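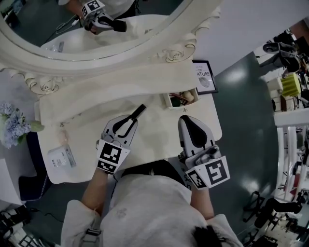
Stimia, archivador de tiques y facturas para autónomos

Código 21-G. Disponible en gris y en un verde que el fabricante llama salvia.

Llega julio, hay que presentar el trimestre y usted abre la caja de zapatos. Dentro están el recibo de la luz, tres cafés con un cliente que nunca firmó y un tique térmico tan blanco como el día en que se fabricó el papel. Stimia ocupa más o menos lo mismo que la caja y no huele a zapato.

Es un archivador de acordeón con 37 separadores, cierre de goma y tapa rígida. Las etiquetas vienen impresas con las categorías habituales: suministros, material de oficina, desplazamientos, cuotas, formación. Hay cuatro en blanco para lo que cada uno considere gasto afecto a la actividad. Britt-Marie Solberg, que diseñó el modelo para Plustska, propuso imprimir en una de ellas «Ya veremos», y la versión actual la incluye. Según nuestros clientes, es la que primero se llena.
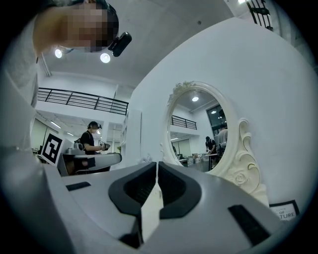

El bolsillo delantero guarda los tiques térmicos a oscuras, con una hoja opaca entre medias. Retrasa el borrado; no lo impide. Fotocopie los importantes el mismo día, o escanéelos, y deje de confiar en la gasolinera.

Qué trae:
Archivador con tapa y goma de repuesto
Hoja de etiquetas
Cuadernillo de kilometraje de 45 páginas
Sobre para facturas rectificativas

Qué no trae: criterio. Guardar la factura de un televisor en «Material de oficina» no lo convierte en material de oficina. Para esas dudas existen los asesores, cuya minuta también tiene su separador.

Opiniones

Liên Phan: «Lo compré para el despacho de casa y mi gestora ha dejado de suspirar por teléfono. La goma podría ser más larga».

Khang Thái: «Cumple. Le quito una estrella porque en desplazamientos no cabe lo que yo me desplazo».

Envíos y devoluciones

Lo sirve Warkden desde su almacén, en 4 días laborables. Se admiten devoluciones durante 21 días, siempre que el archivador vuelva vacío. Lo pedimos por favor: todavía tenemos aquí la declaración completa de un señor muy amable que no contesta al correo.

Recambio de separadores: código 21-R. Se vende aparte.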